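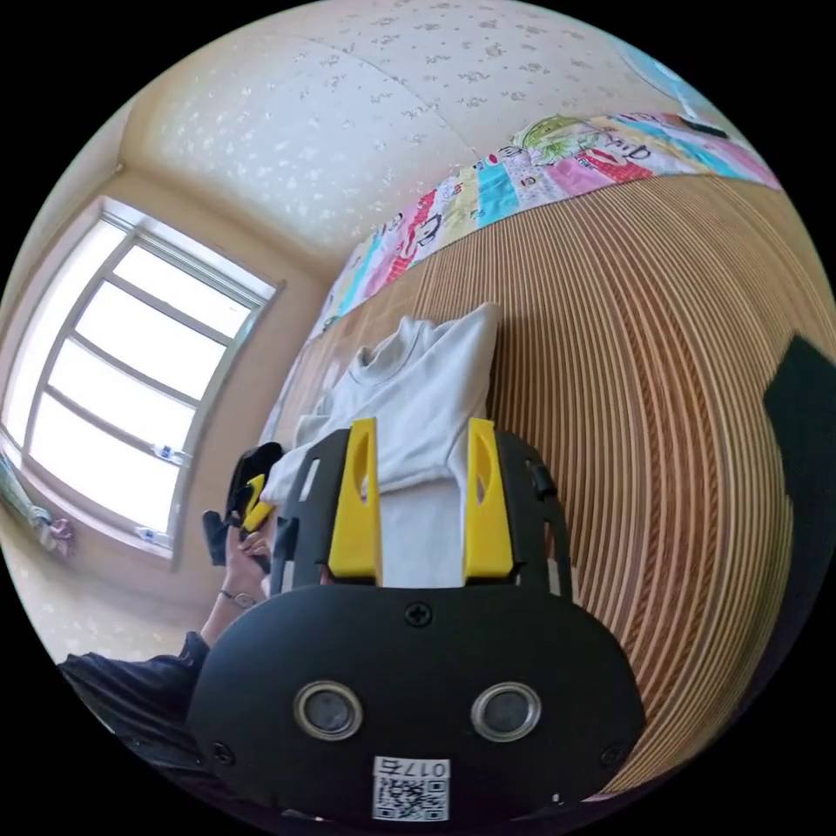

A white cloth garment above a slatted wooden surface.

Lavby Gallery - questions about the Cordeiro prints

What is in the exhibition?
Etchings and landscape drawings by Cordeiro, on loan from the Sirnum collection. They hang in rooms 1 and 2 on the upper floor.

Do I need to book?
Only for groups. Everyone else can pay at the desk.

Can I take photographs?
Yes, without flash. Tripods are not allowed in either room.

Why are the lights so low?
Works on paper fade. Your eyes will adjust after two minutes or so - please don't use a phone torch.

Is there a catalogue?
Yes. It was printed in an edition of 997 and is sold in the shop. Golnar Sharifi wrote the essay on the early plates.

Are the prints for sale?
No. Framed reproductions can be ordered through Lidance, and the shop has the order forms.

Can I bring a pushchair?
Yes, there is a lift beside the cloakroom. Large bags must be left downstairs.

When does it close?
The last day is October 15, 2026.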